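From: Vasanthi Howlader
To: members list
Subject: Re: Open day at Noltitano, anyone going?

Hye-jin Ahn wrote:
> I can't make the August open day. Could someone who goes
> tell us if the arm demo is worth the drive?

Yes, go if they run it again! It took me over 70 minutes to get there and I'd do it again tomorrow.

Do-yoon Cha had the arm going when we walked in, and he let us stand there and ask anything. He talked us through how he sets up a pick and how slowly he starts a new one (much slower than I would dare to at home). Kirstin Cowie did the second half, on cables and grippers, and I filled 12 pages of my notebook. My favorite part was watching it go in close to things, so smooth, and everyone leaning forward at once.

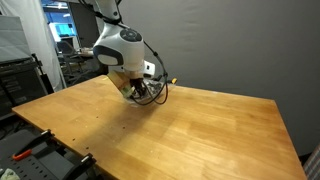 The arm at work near the far edge of the table. Clamps at front left.

Iveta, you asked about the table: it's wood, with holes in the top. I forgot to ask what size they are, sorry. Kirstin said she'd send her slides and I'll pass them on.

Vasanthi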